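# The arms on the assembly bench

At the Karamanlidis works in Fultport, the day shift starts at six and the people on it still hang their coats on the same hooks. What has changed is the job sheet. Since April it has carried a line called "cell practice", and two names go beside it every morning.

The firm makes housings and stands for water testing kits, most of it in white plastic, most of it put together by hand. A finished stand takes 16 steps. Fitting the uprights into the tray comes early on, and it is the part people have always liked least. The block goes in straight or it doesn't go in, and after a few hundred of them the wrists know about it.

Tiburcio Valdovinos did that work for nine years. He now spends three days a week with the robot arms in a side room off the main floor, where the company is trying out the upright-fitting step on practice parts before any decision is made about the line.

"I thought they'd want an engineer in there," he says. "They had engineers. They wanted someone who could tell them when a block was sitting wrong."

The practice parts are printed with square tags so that the system can work out where each one lies. Valdovinos lays them out, starts a run, watches it, and writes down what he thinks of it. Then he lays them out again.

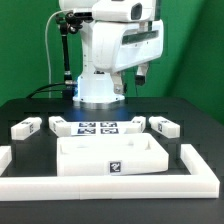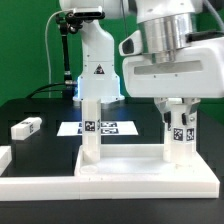
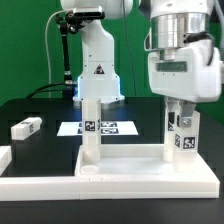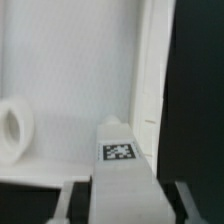
*Tagged practice parts and the arms in the side room at Karamanlidis.*

A good part of his day goes on small differences. He turns a block a little, moves the next one nearer the edge, and notes the change on a clipboard, which the software people then type up. He has asked twice for a keyboard of his own. It is on order.

The software comes from Trostix, a supplier with an office in Wesgate, and its staff visit every second Thursday. Between visits, questions go by email. Valdovinos says the answers have become better as his questions have. In the first month he wrote things like "arm hesitates". Now he says at which step, with which part, and how the part was lying.

Frans Bosman runs the assembly floor and is the one who has to find people for the side room. He was against taking anyone off the benches at first. The order book was full and the cell wasn't making anything that could be sold.

"It still isn't," he says. "I have to explain that to the people covering for Tiburcio. They're doing his share and he's in there with the door shut."

That has caused some bad feeling. The bench teams are paid a small bonus on output, and for the first few weeks a team with someone away in the side room lost money by it. The rule was changed in the end, so that a missing person's target is taken off the team's total. Bosman thinks it should have been settled before the arms were switched on.

The firm employs around 100 people, and management has said in writing that no post will go as a result of the trial. The letter covers two years. Several of the older hands have pointed out that two years is not very long, and one bench team has asked for the same promise to be made about hours – so far without a reply.

There are plainer worries too. If the uprights are done by machine, the step that follows will have to keep pace with it, and that is hand work with a small screwdriver. Bosman has drawn up a rota that would move people between benches every two hours. It was tried for a week with no robots involved at all, and he has kept it going on one bench because the staff there asked him to.

Valdovinos has a new grade, cell operator, with a modest rise. He had to argue for the title as well as the money, as he wanted something he could show another employer. A second operator is being trained, and a third will start once the benches can spare someone.

He misses the talk on the floor. The side room is quiet, and he takes his breaks at the old times so that he can sit with his team. They ask him how his pupils are getting on.

Whether the arms will go on to the line is due to be settled after a longer test, in which 1000 uprights have to be fitted to the same standard as the hand-built stands. Valdovinos will inspect them himself, using the gauge he used at the bench. Bosman has asked for the results to be pinned up in the canteen, with the rejects listed by cause, and the company has agreed to that.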